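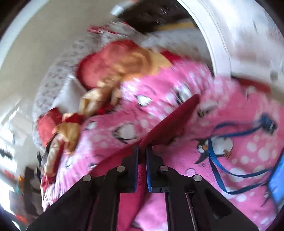

4. Household Bedding and Winter Warmth

4.1 Selection of households

The survey covered three sites with different winters and different housing. Nitbridge is an inland mill town in which most dwellings were built before central heating and have been adapted in stages. Kornholm is a coastal settlement with newer, better insulated homes and high exposure to wind. Cabanatuan was included as a warm-climate comparison, where bedding is used mainly against air conditioning and the cooler hours before dawn. Nineteen households took part in Nitbridge and 19 in Kornholm. The Cabanatuan group was smaller, at eight households, and its results are reported separately throughout and are not pooled with the others.

Households were recruited through notices in libraries and clinics. A household was eligible if at least one adult had slept at the address for the whole of the previous winter (or, in Cabanatuan, the previous cool season). Homes used for short-term rental were excluded. Students living in shared housing were eligible, but each bedroom with its own lock was treated as a separate household, a rule that affected only Nitbridge.

4.2 Materials and categories

Respondents were asked to list every blanket, quilt, duvet and throw in regular use and to say what it was made of. Labels were consulted where they survived. Many did not, and older items were often described by feel or by the name of the shop that sold them. We therefore used broad categories: wool, cotton, fleece, filled (down or synthetic), and other or unknown. Figure 4 shows a bright pink blanket of the fleece category. Items were assigned to a category by their outer surface except in the case of filled bedding, where the filling decided the matter.

The fleece category deserves a short comment. It includes items sold as throws, as children's blankets and as travel blankets, and respondents did not use these names consistently. The same article might be called a throw while it was on the sofa and a blanket once it had moved to the bed. Because our interest is in use at night, an item was counted as bedding if it had been slept under at least once a week during the recall period, whatever name it was given.

Woolen items in Kornholm raised a different problem. A number of households owned blankets distributed under the Ovine program, a regional effort to find a use for coarse fleece from local flocks. The word "fleece" in that setting refers to the sheep's coat, and early interview notes recorded several Ovine blankets under the wrong heading. These entries were corrected before analysis by returning to the interview recordings. In the rest of this paper "fleece" refers only to napped fabric sold under that name, and the product of the Ovine program is called wool.

4.3 Patterns of layering

Households in Nitbridge layered more heavily than those in Kornholm, in spite of the milder outdoor temperatures at the inland site. The difference follows the condition of the housing. In the older Nitbridge homes, bedrooms were commonly left unheated after the evening meal, and respondents described adding bedding in a fixed order as the season advanced. A cotton blanket was usually the first addition. Fleece came next and was placed either directly under the duvet or on top of it, with strong opinions on both sides. Wool was brought out last and was often kept in a closet or chest until November.

In Kornholm a single filled duvet was the normal arrangement through the whole winter. Additional blankets were kept at the foot of the bed and used on windy nights, when drafts around window frames were said to matter more than the reading on the thermometer. Several respondents at this site had stopped using wool on the bed and now kept it for sitting up in the evening. The reason most often given was weight. Older respondents found heavy blankets hard to lift when changing sheets, and two households had cut a large blanket in half and hemmed the pieces.

In Cabanatuan, layering in the sense used above was rare. A light cotton blanket was the usual cover, and fleece was owned mainly by households with an air conditioner in the bedroom. Respondents spoke of the blanket and the air conditioner together, as parts of one arrangement, and adjusted the machine only when the blanket had been pushed aside for several nights running.

4.4 Washing and drying

The choice of bedding was closely tied to how it could be dried. Fleece was favored in homes without a tumble dryer because it could be hung indoors overnight and returned to the bed the next day. Wool was washed least often at every site. Most owners aired it outdoors and spot-cleaned it, and some had never washed it at all. Filled duvets were usually taken to a laundry, a cost that respondents in Nitbridge mentioned more often than any other expense related to bedding.

Respondents at both cold-weather sites were aware that fleece sheds fibers in the wash. A smaller group had changed their habits as a result, either by washing less often or by using a mesh bag. A subsample of households agreed to collect lint from their machines over one month. The collected material came to around 200 grams in total across the subsample, but the samples were mixed with fibers from clothing and no estimate for bedding alone can be drawn from them. We report the figure only as a guide for those planning similar work.

4.5 Limitations

The survey depends on recall, and respondents are likely to remember unusually cold nights better than ordinary ones. Categories based on outer surface hide real differences in thickness and age. An old fleece that has lost most of its nap is not equal to a new one, yet both are entered in the same column. No measurements of thermal resistance were made in the homes, and statements about warmth should be read as reports of comfort.

The sites also differ in ways that the design could not control. Energy prices changed in Nitbridge during the recall period, and some households may have layered more heavily in response. The Ovine program was active only near Kornholm, so the higher rate of wool ownership there may reflect supply more than preference. Section 5 returns to this question using the purchase histories supplied by a part of the Kornholm group.

Figure 4. Blanket of the fleece category, bright pink, with a dark red rectangular item, apparently flat, lying on it.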